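Progress report no. 6, Flimus project
To: Ekton program office
From: Tianyou Wan, Ferkier
Period: up to the end of February

Since the last report the main work was to record demonstrations by remote control in the simulator, and to compare them with the ones we teach by hand on the real arm. We are on plan for the recording. For the hand teaching we are behind, and I explain it in section 2.

1. Remote control in simulation

The total is now 2,542 accepted demonstrations. The three tasks are still the same as agreed with you: open the drawer, move the cup to the shelf, and close the cabinet door. The operators work with the handheld controller and they see the room from the wrist view and from one fixed view. In the beginning they used almost only the fixed view. After we made the wrist view larger on the screen, they use both, and the grasps became calmer.

Each session is now limited to 30 minutes. Before this we had sessions of one hour, and in the second half the operators made more sudden movements. The learned policy copies such movements very faithfully, so it is better not to have them in the data.

We rejected 54 demonstrations in this period. Most of them were rejected for a long pause at the start, when the operator was still looking for the handle. We have now a small script which cuts the pause, and we will try to recover a part of them — I will give the number in the next report.

2. Teaching by hand

Here a person holds the real arm and guides it through the task. The new wrist joint from Wouters arrived late and the arm was not available for most of the period. It is mounted now, and the friction compensation is set for the first four joints. The last joints still feel heavy when one guides them slowly. We do not want to record before this is solved.

3. Wrist view

You asked in your comments how much the operator can see when the arm is turned far to the side. In such a pose both fingers stay well visible, but the background is a plain dark wall for the most part, and the window comes in at a steep angle.

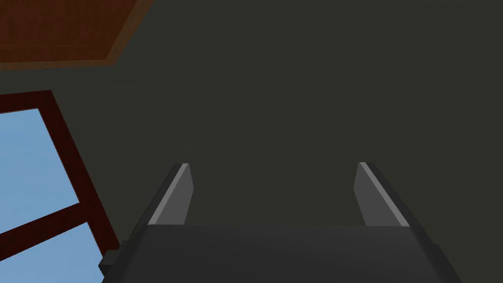 Source: Flimus simulator, wrist view. Ferkier.

With so little texture behind the fingers, the operators find it difficult to judge how far they are from the wall. We tested a small distance number in the corner of their screen. It helps, but two operators said that they look at the number and forget the gripper. We would like to try a sound signal instead.

4. Next period

Finish the compensation of the last joints and start the hand teaching with the drawer task.
Test the sound signal with all operators.
Train the first policy on both kinds of demonstrations together.

The budget is not changed. I only ask to move the unused operator hours of the real arm to the next period. If you agree, please confirm before our call on Wednesday, so that I can plan the shifts.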